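Palo cell: wrist view setup

Last changed: 15/04/2020

Scope

These notes cover the simulated Palo cell only. They explain how to load the gripper model, set the wrist view and put it right when it drifts. The arm controller is described in the Cuesta repository.

What you need

Bronel scene files, version 3 or later
The Bidex gripper model
The Palo cell settings file

Setting up

Load the scene first, then the gripper. If they are loaded the other way round, the view attaches to the base of the arm and has to be removed by hand.

Close the fingers fully before checking the view. Both fingertips should be visible near the bottom centre, side by side and pointing down. The top of the gripper body should be in view as well. If it isn't, reset the wrist offset to the value in the settings file and reload.

Run 1,000 steps with the arm still. The fingertips should not move in the view. If they creep, the joint damping has been lost, usually after a model update.

Known faults

Curved edges can show small steps at the default render size. This affects appearance only.
The gripper is dark and fine seams are hard to see against it. Raise the fill light by 2 when checking them.
Finger limits saved before November are in the old units and must be converted.

Wrist view, fingers closed 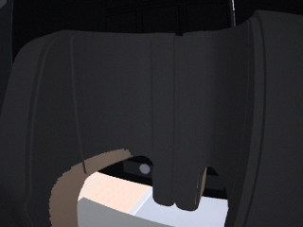

Simulated wrist view with the two fingertips together at the centre.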